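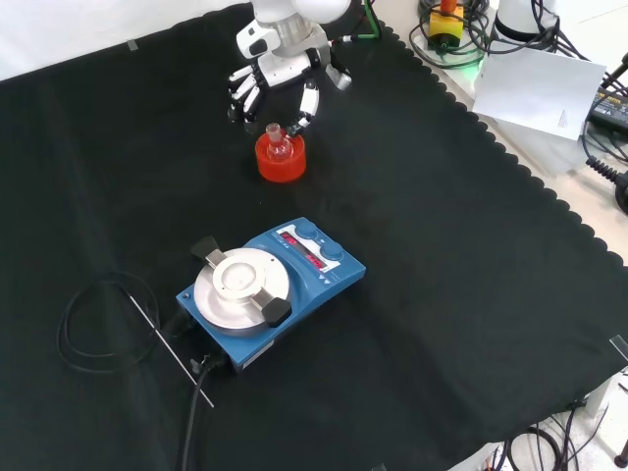 Round-bottom flasks roll. Put one down on a bare bench and it will find the edge, so keep a ring for each flask you own and set the ring out before you pick up the glass.

## Rings and stands

- Match the ring to the flask. The bulb should sit down in the opening with the neck straight up.
- A bright ring is easier to spot on a dark cloth. Orange or red is good.
- Wash rings in warm water with dish soap. Skip the solvent.
- Cork rings last for years but they stain. Jocelyn Sandhu has been using the same 3 since she set up her shop in Ranside.

A cloth under everything keeps small glass from chattering on a hard top. Shake it outside and check it for chips before you fold it.

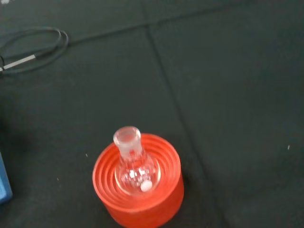

## Ground-glass joints

- Wipe the joint with a lint-free towel before you put anything in it.
- Use a thin smear of grease on the upper half only.
- If a stopper sticks, leave it overnight with a drop of light oil at the seam. Don't twist hard.

## Stirrer hotplate

- Coil the probe cable loosely. Tight bends break the wire inside.
- Turn both knobs all the way down before you plug in.
- Let the plate cool before wiping it. A damp rag is enough.
- Keep the power cord behind the unit, away from the plate.

Lorne Gosselin stores his flasks neck up in a drawer lined with felt, 2 to a section. I use a shelf with a lip.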